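Handkerchief

A handkerchief is a square of thin cloth, usually hemmed, that you carry for wiping your nose, your face or your hands. I've carried one since I was nine, so I'm the person who ended up writing this entry for the Trerham Household Encyclopedia, and I'm going to enjoy it!

Materials

Cotton and linen are the usual choices. Linen soaks up more and gets softer with every wash (mine from my grandfather feel like tissue by now), while cotton is cheaper and easier to find. Silk is mostly for show -- lovely in a jacket pocket, hopeless for a cold.

Regional kinds

Around Flurngate the old farm handkerchief was a big thing, nearly 200 threads to the inch if you believe Iolo Mathias, whose pamphlet on the subject I've read far too many times. The Lustard was smaller, with a rolled hem and a single initial in one corner. People also talk about the Pritchard, a checked one sold in packs of 5, but I've only ever come across two of them, both at the same yard sale, and I paid too much.

Folding

The flat fold is the plain one: in half, in half again, then into the pocket with a straight edge showing. For the puff, you pinch the middle of the cloth, lift it, let the corners drop and tuck them under. It never comes out the same way twice, and I like that about it.
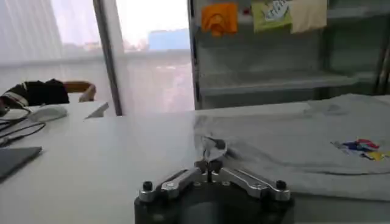 Do you have to iron a handkerchief?

Only if you want crisp folds; for everyday use, smoothing it flat with your hands while it's damp and letting it dry that way does fine.

Washing

Hot water and ordinary soap will do for white cotton. Skip the fabric softener, as it leaves a coating and the cloth stops soaking things up. Silk should be washed by hand in cool water.

See also: Bandana, Napkin, Pocket square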